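Visit to the Gidasetti open day in Trulham
4/29/22

Gidasetti is a small maker of sports cars, and many people have never seen one on the road. Two times a year it opens the doors of its factory in Trulham, and this time I had a ticket. I came by train and walked the last part, past the old Lacson tire store. At the gate there was already a line of owners with their cars, polished very carefully.

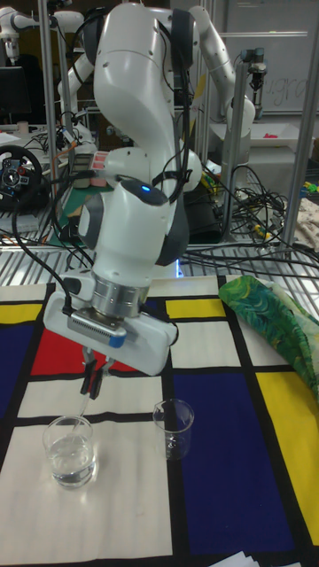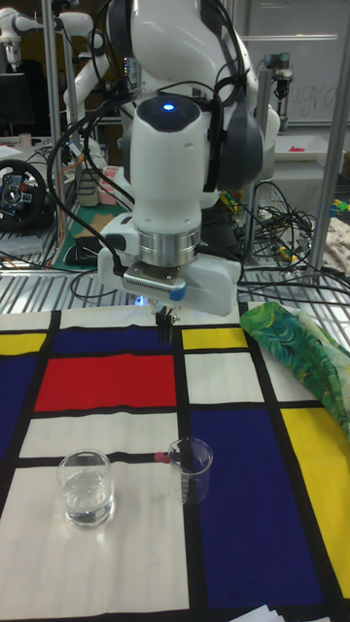

The reason most of us came was the new coupe, the Trudencombe. It has the engine behind the seats and drives the rear wheels, and Gidasetti will build only 500 of them. We were let into the assembly hall in groups of 15. The body panels hang on a rail in the order they will be fitted, and the first car I saw was painted in the red, yellow and dark blue blocks with thick black lines that you see on the tablecloth in the pictures. I did not expect to like this paint on a low car, but on the long doors it looks good. It is an extra, and the price was not on the list I received. The other cars in the hall were silver or dark green.

Our guide was Sigita Grīnberga, who works in chassis development. She spoke fast and with much patience for our questions. One man wanted to know why there is no manual gearbox. She answered that a manual was tested in two early cars and that the company may return to it in September, when the order books are reviewed. She did not promise anything.

After this we could sit in a finished car. The seat is fixed and you move the pedals and the steering wheel to you. I am tall and my head touched the roof lining a little. The view to the back is poor, as in most cars of this type, but the front fenders are easy to see and this helps in narrow streets. The luggage space under the hood takes one soft bag.

The short ride on the test track was the best part for me. The driver took the first corner at 60 miles per hour and the car stayed very flat. It is louder inside than I thought, mostly from the tires. I waited nearly an hour for my turn, so bring a jacket, for the track side has no shelter.

Coffee was free, lunch was not. The next open day is in the fall and tickets are sold on the Gidasetti website.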